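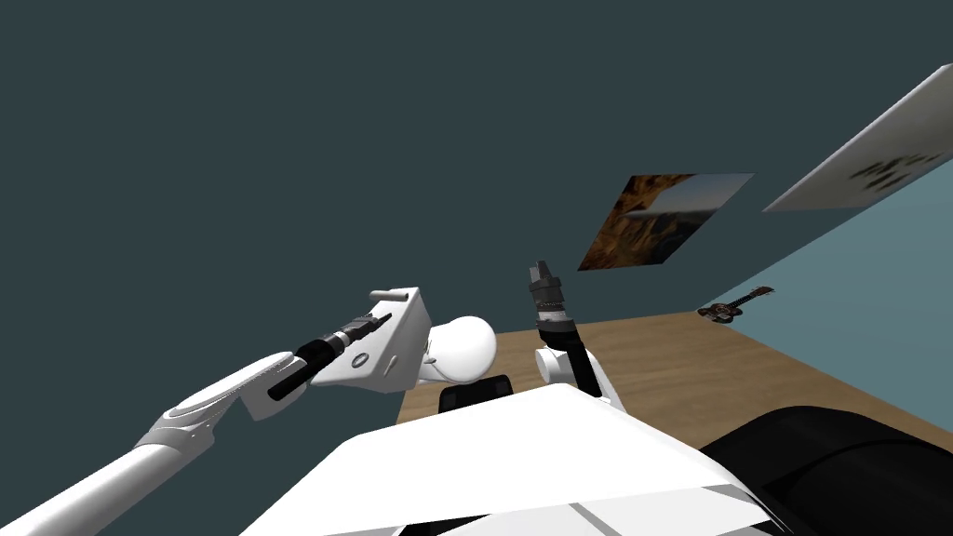
How does a club in a regional second division end up defending a one-goal lead in a continental quarterfinal?

By conceding very little, spending carefully and keeping the same back line together for four seasons. Lidero Athletic, the soccer club from the river port of Lidero, will travel to Wirum in April for the second leg of its tie, with a 2-1 advantage from the first match and a place in the semifinals at stake.

The club's position would have seemed improbable when the present coaching staff was appointed. Lidero had been relegated the previous spring, its training ground flooded twice in one winter, and the first team had gone 911 minutes of league play without a goal from open play. That figure is still painted on the inside of the equipment room door. The staff has declined several requests to have it removed.

The rebuilding began at the back. Two central defenders were promoted from the reserve side and a goalkeeper was signed from Brerel on a free transfer. The club adopted a compact 4-4-2 with both wide midfielders instructed to tuck inside when possession was lost. It was not a popular system at first. Attendance fell during the opening months, and the supporters' newsletter ran a series of letters asking when the team intended to cross the halfway line.

Results improved slowly. Lidero finished mid-table in the first season, lost a promotion playoff in the second and won the regional cup in the third, which carried with it a place in the continental competition. The domestic league remained difficult throughout. The club is still in the second division today, fifth in the table, and its schedule has suffered from the demands of travel. Three league matches have been postponed since the winter break and will have to be played in a crowded closing month.

In the cup, however, the method has traveled well. Lidero came through the preliminary rounds without conceding away from home. In the Round of 16 it met Ofori, a side with a far larger budget and two of the leading scorers in the competition. The first leg finished goalless. In the second, Ofori held most of the ball and forced a long run of corners before half time, but Lidero scored from a long throw shortly after the hour and held on until the final whistle.

The first leg against Wirum followed a different course. The visitors took an early lead through a deflected free kick, and for twenty minutes the home defense looked uncertain. The right back was repeatedly drawn out of position by Wirum's overlapping runs, and the goalkeeper was required to make two saves at close range. The equalizer, a header at the near post, settled the team. The winning goal came from the penalty spot after a handball that Wirum's bench disputed at some length.

There are reasons for caution ahead of the return. Wirum has not lost at home in the competition this season, and its pitch is among the widest in use, a considerable problem for a side that defends narrowly. The away goals rule no longer applies, so a one-goal defeat would send the tie to extra time. Lidero will also be without its first-choice left midfielder, who received a second yellow card of the knockout rounds and is suspended.

The replacement is likely to come from the academy, an area in which the club has invested most of its prize money. The decision has been debated locally. Some supporters would have preferred a proven striker in the winter window - the team's league scoring record remains modest - while the board has pointed to the cost of the training ground repairs and to the wage limits it set after relegation. Those limits have held. No player in the current squad earns more than the captain, and bonuses for the cup run are shared equally among the players and the ground staff.

Wirum, for its part, is expected to change its approach. In the first leg it played with a single forward and found few openings in central areas once Lidero had settled. A second striker was used in its most recent league match, a 4-2 win over Brerel in which three of the goals came from crosses. Lidero's staff has watched that match closely, and the week's training has been given over largely to defending the back post.

Some 600 seats have been set aside for visiting supporters, and the club has arranged coaches from the river terminal. Tickets are sold to season ticket holders first, with any remainder offered at the stadium office. A screen will be placed in the covered stand at home for those unable to make the journey, weather permitting. The winner of the tie will play the first leg of the semifinal away.

Contact the editors | Advertising | Copyright 2024, all rights reserved | Back to top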